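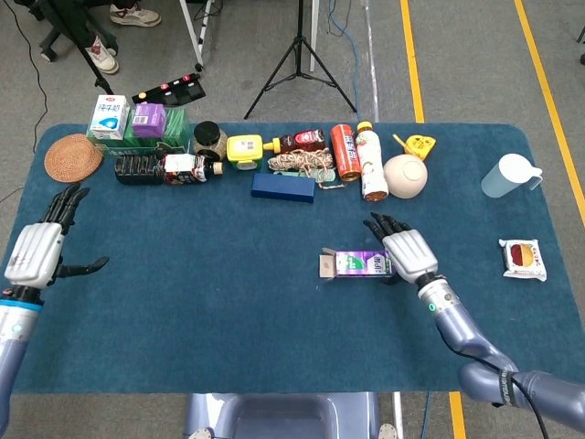

Our project began with a question we kept arguing over on the bus: how does a band that plays to 63 people in a students' union end up known in three towns? We picked Gresano, a four-piece from our own college who were planning a short run of gigs in April to go with their first single, and asked if we could follow the whole thing from the poster stage to the last load-out. They said yes straight away, which was brilliant of them! We wanted to look at promotion as something you can touch as well as something you scroll past, so printed matter got a big share of our time. Once you start looking at print you see it everywhere; even a milk carton, like the purple and white one lying on its side on the blue mat, has graphics meant to catch you from across a room, and that was the sort of thing we talked about when we came to the gig posters.

What we did

The single was called "Fukia" and the band had already recorded it when we joined. We split into two teams. One looked after the online side (short clips, the mailing list, messages to local radio) and the other took posters and flyers to cafés, record shops and the college noticeboards. We gave each venue its own flyer colour and put a different short code on every batch, so when someone typed the code in for a free download we knew where they had picked it up.

The gigs were at Cliso, a basement club with a lovely low stage, and at Wako, which is bigger and does a student night. We went to both with clipboards and asked people in the queue how they had heard about the show. Most were very happy to chat, and a few told us far more about their music taste than the form had room for.

What we found

The clips had 1,336 views by the end of the run. We were thrilled with that until we matched it against the door survey, where only 29 people said a clip was the reason they had come. Friends were the biggest answer at both venues. Flyers did much better at Cliso than at Wako, and we think this is down to the record shop two doors along, where the owner let us leave a stack by the till.

Radio was the surprise. The band got 2 plays on a local evening show and people in the queue at Wako mentioned them without being asked.

Problems

The yellow flyers ran out early and we replaced them with white ones, so the Cliso figures have a gap in them. We also forgot to survey people who arrived after the support act. Next time we would put someone on the door all night and print more of every colour.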